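Recording your first shoe-pairing demos with hand-held grippers

By now you should have both grippers charged, paired and talking to the logger. If yours aren't, go back to the Gurnolora setup page and sort that out first, or you'll be chasing ghosts all evening like I did in April! This part is the fun one: picking a task, laying out the table and getting some recordings that the arm can learn from.

My task is shoes. I wanted something with real shapes in it, and I was sick of stacking blocks. You pick up each shoe, turn it the right way up and park it next to its partner in front of a little chair. It sounds easy until you try doing it with two fingers per hand.

Start with the table. Clear off anything you don't want in the recording, then put the chair at the back and leave it there. I stick a bit of tape on the tabletop as a marker too, so I can get the table back where it was after someone in the workshop has shoved it over to reach the drill press. Close your curtains if you have them. Sunlight creeping across a tabletop ruined a whole batch for me (20 takes, all gone in the trash, I was not a happy person).

Now throw the shoes down. Really do mix it up! One on its side, one upright, one pointing at you, one pointing off at an angle. If you start every take from the same tidy layout, the arm will only ever learn the tidy layout.
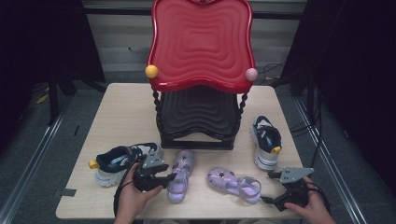
Next, open the Tovura logger and set the take length. I use 3000 frames, and my longest good take came in at 3357, so give yourself some slack. Hit record, hold both grippers still for a moment so the logger gets a clean start, and then go.

A few things I've picked up along the way. Go slower than feels natural. Grab sneakers by the heel or the side of the collar, never by the laces, or they'll swing all over the place. With jelly sandals, close the jaws gently on a strap and lift straight up. They're bendy and they love to ping out of your grip. And watch your cable! Mine hangs down off the table on the left, and if I forget about it and reach across to the right, it drags along behind my hand and knocks everything over.

If you drop a shoe, don't stop. Pick it back up and carry on. I used to delete those takes, but the arm got much better at recovering once I left them in.

When the last shoe is down, back both grippers away from the table and stop the recording. Play it back once before you mess up the shoes again. Check that the jaws stay in view, then save it to your Flores folder with the task name first, so it's easy to find later.

I do 4 takes, then a break, then 4 more. My wrists complain if I push it past that. Once you've got a decent pile saved, head over to the Bonar page and we'll start training.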